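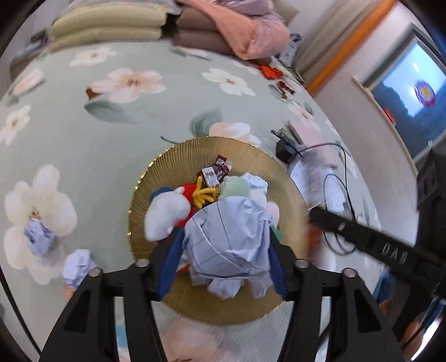
## 4. Prises de chambre : règles de travail à deux pinces

Section reprise le 19 février 2026. Remplace l'ancienne 4 et l'annexe « tissus ». Relecture D. Minhas, corrections I. Penry. Vaut pour les pinces à main Brenik, toutes séries, chez les équipes Stirneser et chez les sous-traitants. Pour la cuisine, voir section 5. Salle de bain : pas de prises pour l'instant.

Lire en entier avant la première prise. Ensuite, garder 4.3 et 4.5 sous la main.

### 4.1 Avant d'entrer dans la pièce

1. Accord écrit de l'occupant, fiche 3556, signée. Pas de signature, pas de prise. Un accord oral au téléphone ne suffit pas, même si la personne est d'accord depuis des mois.
2. Demander ce qui ne doit pas être filmé. Noter. Relire la note à voix haute devant la personne.
3. Batteries des deux pinces chargées. Une batterie de secours par opérateur, dans la poche, jamais sur le lit.
4. Cartes mémoire vides. Vérifier sur l'écran et aussi dans le menu Stockage (l'écran affiche parfois l'ancienne valeur jusqu'au redémarrage).
5. Doigts montés, patins propres. Chiffon sec seulement. Pas d'alcool sur les patins bleus, ils durcissent et la prise glisse sur le papier.
6. Vis des biellettes : contrôle au doigt, puis à la clé fournie. Serrer sans forcer.

> **Attention.** Vis manquante = pince hors service. On ne termine pas la série avec, on ne remplace pas par une vis trouvée dans la caisse. Étiquette rouge, retour atelier Vulline.

### 4.2 Préparer le lit et les abords

Un lit est une surface molle. Tout bouge dès qu'on s'appuie dessus. Donc :

1. Tendre le drap, le laisser en place. Motifs autorisés, fleurs comprises. Ne pas remplacer par un drap uni, on veut des fonds réels.
2. Couvertures et linge plié : au bout du lit, côté opposé à l'opérateur. Ils peuvent rester dans le champ.
3. Poser le récipient de la tâche (bol, corbeille, boîte) à portée des deux pinces, bras fléchis. Si on doit se pencher, c'est trop loin.
4. Dégager un couloir au sol. Chaussures, rallonges, sacs : dehors.
5. Câbles de l'occupant (chargeur, lampe) : soit on les débranche avec son accord, soit on les laisse en vue et on les annonce au binôme. Un câble glissé sous les feuilles, non. On ne le voit plus et on le pince.
6. Fenêtre dans le champ : rideau ouvert ou fermé, peu importe, mais ne plus y toucher jusqu'à la fin de la série.
7. Table de nuit : retirer médicaments, ordonnances, lunettes. Le reste peut rester.

**Note.** Ne pas trop ranger. Papiers, peluches, emballages, stylos, carnets, c'est la matière de la prise. Une chambre vidée ne sert à rien au client.

### 4.3 Ce qui peut rester dans le champ, ce qui sort

| Objet | Règle |
|---|---|
| Papier froissé, vierge ou sans nom | reste |
| Courrier, facture, cahier d'écolier avec nom | sort |
| Peluches, coussins | restent |
| Petites boites et sachets du commerce | restent |
| Codes imprimés sur emballage de série | restent, à signaler dans la fiche |
| Codes sur billet, ordonnance, colis nominatif | sortent |
| Photos de famille | sortent ou retournées |
| Écran allumé | éteindre |
| Verre, lames, aiguilles à coudre | sortent, sans exception |
| Film plastique fin | reste si la tâche le prévoit, sinon sort |

Doute sur un papier ? Il sort. Ne pas le déplier pendant la prise pour vérifier, c'est filmé aussi.

Le visage de qui que ce soit : jamais. Les mains des opérateurs : tolérées en bord de champ. Celles de l'occupant : seulement si la fiche le dit, case 7.

### 4.4 Démarrage

1. Opérateur A prend la pince maître, opérateur B la seconde. Si un seul opérateur tient les deux, cocher « solo » dans Jugah avant de lancer, pas après.
2. Allumer la maître. Attendre le bip.
3. Allumer la seconde. Deux bips.
4. Ouvrir Jugah, onglet Session, saisir le code du site.
5. Fermer les deux pinces à fond, ouvrir à fond, refermer. Trois fois. C'est le calage.
6. Regarder la valeur d'ouverture affichée. Pleine ouverture : 4000. Mi-course : 2000. Si la maître donne autre chose à pleine ouverture, recommencer le point 5. Deux échecs, on arrête et on appelle Penry.
7. Dire à voix haute « je lance ». Le binôme répond. Ensuite seulement, bouton latéral, appui long.

> **Prudence.** Pendant le calage, doigts (les vôtres) loin des bras. Les biellettes se referment par le côté, pas par le bout, et c'est là qu'on se coince.

### 4.5 Pendant la prise

Papier froissé tenu entre les deux patins : la prise la plus fréquente sur ces séries, et la plus mal faite. Règles.

1. Approcher doigts ouverts, un peu plus larges que l'objet. Pas au dernier moment.
2. Prendre par les côtés. Patins en face l'un de l'autre.
3. Serrer jusqu'au contact, s'arrêter. Ne pas écraser. Une feuille froissée reprend un peu de volume, c'est normal.
4. Lever à la verticale avant de translater. Pas de traînée sur le drap.
5. Au dessus du bol, garder l'objet plus haut que le bord. Ne pas cogner le métal ou l'émail, ça fausse la mesure d'effort.
6. Lâcher en ouvrant franchement. Pas de secousse.
7. Objet tombé à côté : on le laisse, on passe au suivant, on le reprend en fin de série. Ne jamais le ramasser à la main pendant l'enregistrement.

Priorité : **une seule pince au-dessus du récipient à la fois.** L'autre attend sur le côté, pointe écartée du bord. Celui qui tient un objet a la priorité. Si les deux tiennent un objet, la maître passe.

Annoncer : « j'entre », « je sors ». Mots courts. Pas de prénoms, le micro tourne.

Objets mous (peluche, coussin) : prendre par le corps. Pas par une patte, pas par une oreille, pas par une étiquette. La couture lâche et il faut rembourser.

Petites boîtes rigides : prendre par les petits côtés. Boîte pleine ou vide, noter dans la fiche, le poids compte.

Film transparent : lent. Le capteur le voit mal. Si la pince annonce un contact vide, rouvrir et reprendre, ne pas insister.

Feuilles brillantes à plat, sur le drap : ne pas essayer de les pincer par dessus. Soulever un coin avec un patin, puis fermer. Ou laisser, si la tâche ne les demande pas.

**Durée.** Pause toutes les 12 prises ou dès qu'un poignet tire. On ne négocie pas avec un poignet. Celui qui a mal s'arrête et le dis.

### 4.6 Arrêt immédiat

On coupe, les deux pinces, si :

- quelqu'un entre dans la pièce (enfant, visiteur, animal)
- un visage passe devant un miroir ou une vitre
- un doigt, un câble ou du tissu se prend dans une biellette
- odeur de chaud, batterie gonflée, voyant orange fixe
- l'occupant demande d'arrêter. Pas de « juste celle-là et on finit »

Procédure :

1. « Stop », fort.
2. Pinces ouvertes, posées à plat, pointe vers le mur.
3. Appui long sur les deux boutons. Attendre l'extinction des voyants.
4. Dégager ce qui est pris. À la main, une fois éteint. Jamais en forçant l'ouverture avec l'autre pince.
5. Code d'arrêt dans Jugah. Pincement ou câble pris : code 259. Les autres codes sont au dos de la carte plastifiée.
6. Prévenir le référent. Dans l'heure, pas le lendemain.

> **Danger.** Batterie gonflée : ne pas remettre dans la valise, ne pas laisser sur un drap ou une couverture. Sol nu, dehors si possible, et appeler Vulline.

### 4.7 Fin de série et remise en état

1. Arrêt normal : appui long, attendre le bip descendant. Retirer la carte avant = série perdue.
2. Reprendre les objets tombés. Regarder sous le récipient et dans les plis.
3. Remettre chaque chose où elle était. Se fier au plan dessiné à l'arrivée, pas à la mémoire.
4. Ce qui a été abîmé se dit tout de suite, à l'occupant, et s'écrit.
5. Papier froissé apporté par nous : on le remporte. Celui de l'occupant lui appartient, même en boule.
6. Rebrancher ce qui a été débranché.
7. Patins : chiffon sec. Regarder les stries, retirer les peluches de tissu à la brosse souple. Une strie arrachée, on change le patin.
8. Faire signer la sortie. Laisser un double.

### 4.8 Tri sur place, avant envoi

Revoir chaque prise en accéléré, à deux. Écarter sans discuter :

- nom, adresse, numéro lisible sur un papier
- visage, même flou, même une seconde
- les deux pinces dans le récipient en même temps
- calage absent au début

Garder, avec commentaire : prise ratée mais propre, objet tombé, reprise. Les ratés servent. Plusieurs équipes les effacent encore, arrêtez svp.

Ne rien envoyer par messagerie perso. Dépôt Jugah uniquement, sur le réseau du bureau, pas sur le wifi de l'occupant.

Effacement des cartes : après accusé de dépôt, par l'opérateur A, vérifié par B. Initiales des deux sur la fiche.

### 4.9 Défauts courants

| Ce qu'on constate | À faire |
|---|---|
| Un seul bip au lieu de deux | éteindre la seconde, rapprocher, rallumer |
| Ouverture bloquée sous 2000 | tissu ou fil dans l'articulation, éteindre, dégager |
| La feuille glisse | patins sales ou posés de travers, voir 4.1 point 5 |
| Image très claire côté fenêtre | changer d'angle, ne pas toucher au rideau en cours de série |
| Les deux horloges décalées | refaire 4.4 depuis le point 2 |
| Jugah refuse le code site | majuscules. Presque toujours ça |

Questions sur les accords et la fiche : Daniyal Minhas. Matériel, calage, vis : Iestyn Penry. Prochaine révision de la section en septembre, envoyer les remarques avant, avec le numéro du paragraphe.

Section 5 : cuisine et plans de travail.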